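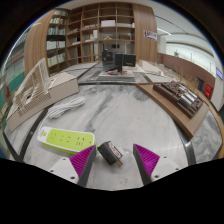 延長コードとタップの片づけ、わが家のやり方

2020年2月

引っ越してきてから二度目の冬です。寒いと外に出ないので、家の中のごちゃごちゃが気になってしかたない! というわけで今回は、ずっと後回しにしていたコードまわりの話をまとめておきます。前に書いた「引き出しの仕切り」の記事にコメントをくださった方、ありがとうございました。牛乳パックでもぜんぜんいけますよ。

まず全部抜いて、床に並べる

うちの場合、テレビの裏、机の下、台所のすみ、それから押し入れの箱。この四か所から出てきたものを一度ぜんぶ床に広げました。大掃除のときにやればよかったのに、十月に「涼しくなったらやろう」と言ったきり、そのままになっていたんですよね。

並べてみると、何のコードかわからないものがけっこう混ざっています。私はここで迷いはじめると日が暮れるタイプなので、わからないものは紙袋に入れて、袋に日付だけ書いて押し入れの手前に置きました。次の衣替えまで誰も探さなかったら処分。夫はこの袋を「審議中」と呼んでいます。

ほこりは乾いたもので取る

タップの差し込み口のまわりって、びっくりするくらいほこりがたまります。必ずコンセントから抜いて、乾いた筆か、使い古しの柔らかい歯ブラシでかき出してください。うちでは子どもが絵の具をやめて余った平筆を使っています。毛先が薄いので、細いところによく入るんです。

濡れた布は使いません。外側のべたつきがどうしても気になるときは、かたくしぼった布でさっと拭いて、そのあとしっかり乾かしてから差すようにしています。台所のタップは油が飛ぶので、これがいちばん時間がかかりました。

プラグのほうも忘れずに。金属のところの根元にほこりがたまったままだと危ないので、乾いた布でくるっと一周。変色していたり、差し込んだときにぐらぐらしたりするものは、もったいなくても使うのをやめます。

コードの巻き方

きつく巻かない、これだけです。

前は肘にかけてぐるぐる巻いていたんですが、あれをやるとコードにくせがついて、次に伸ばしたときにねじれるんですよね。いまは手のひらより少し大きい輪をゆるく作って、ひと巻きごとに向きを変えています。最初はこんがらがりますが、三本目くらいで手が覚えます(私は五本目でした)。

とめるのは、面ファスナーの細いテープが楽です。近所のデスタスコンブ(Destascombe)という雑貨屋さんで、長いロールになっているのを買って、好きな長さに切っています。ビニールタイは針金が入っているので、私はコードには使わないことにしました。輪ゴムも、夏を越すとべたべたに溶けてくっつくのでやめました。あれを爪ではがす作業、二度とやりたくないです……。

それから、巻いたまま電気を使うのは禁止。熱がこもるので、使うときはちゃんと伸ばします。特に電気ストーブやドライヤーのような大きな家電は、うちではタップにつながず壁のコンセントに直接差すことにしています。

名札をつける

プラグの近くに名札をつけておくと、抜くときに本当に助かります。冷蔵庫だと思わずに抜いてしまった夏の日のことは、アイスの名誉のために詳しく書きません。

材料はパンの袋をとめているあの小さいプラスチックで十分。油性ペンで「テレビ」「ルーター」と書いて、コードにぱちんとはめるだけです。太いコードにははまらないので、そういうときはマスキングテープを旗みたいに折って貼ります。ただ、マスキングテープは字が薄れてくるので、年に一度くらい貼り直しが必要です。

友人のプラパイ・シートーンさん(Prapai Srithong)は、部屋ごとにテープの色を決めているそうです。居間は青、寝室は黄色、という具合。私もまねしようとして青しか持っていないことに気づき、いまのところ全室青です。

しまう場所

使っていない延長コードは、トイレットペーパーの芯に通して箱に立てています。ただ、芯は湿気でへたってくるので、長く置くなら厚紙の筒のほうがいいかも。ラップの芯を切ったものは丈夫ですが、細いので短いコード専用です。

箱はブルケント(Burkent)というメーカーのふた付きのもので、幅が26センチ。押し入れの棚にちょうど二列入ります。買う前に測ったのは生まれて初めてかもしれません。おかげで、いつもの「あと1センチで扉が閉まらない」をやらずにすみました。

箱の中はこんな分け方です。

延長コードは手前。
充電用の細いコードは、チャック付きの小袋に一本ずつ。
海外用の変換プラグや小さなアダプターは、空いたお茶の缶。
掃除用の筆は、ふたの裏にテープでとめておく。

変換プラグを缶に入れるのは、旅行の前の晩に家じゅう探し回ったからです。パスポートと一緒の引き出しに入れるという手も考えましたが、そこはそこで別の魔境なので……。

机の下のタップは浮かせる

床に置きっぱなしだと掃除機がぶつかるし、ほこりもたまるので、机の下のタップは浮かせました。使ったのは、天板の裏にねじでとめる網のかごです。最初は強力両面テープで試したんですが、夜中にどすんと落ちて心臓が止まるかと思いました。ねじのほうが安心です。賃貸で机が備え付けの方は、天板にはさむクランプ式を探してみてください。

かごは二つ買って、送料込みで3191円でした。ちょっと高いなあと思いつつ、掃除機がすいすい入るようになって、これは買ってよかったです。

かごに入れるときは、コードをぎゅうぎゅう詰めにしないこと。あと、布やカバーをかぶせるのもやめました。見た目はすっきりするんですけどね。

読者の方からのお便り

「コードを束ねたら逆に一本だけ抜きにくくなりました」というお便りをいただきました。わかります! 私もやりました。とめる位置をプラグから手のひら二つ分くらい離すと、先のほうが自由に動いて抜きやすいです。それでもだめなら、よく抜き差しするものだけ束から外してしまいましょう。うちの掃除機の充電器は、ひとりだけ自由の身です。

もうひとつ、「白いコードの黒ずみはどう落としますか」というご質問。うちは台所用の中性洗剤をうんと薄めて布に含ませ、かたくしぼってコードの部分だけ拭いています。もちろん抜いた状態で、プラグとタップには近づけません。水拭き用の布で洗剤をぬぐって、最後に乾いた布。消しゴムで落ちることもあるので、先にそちらを試してみてもいいと思います。

次回は、靴箱のにおいと重曹の話を書く予定です。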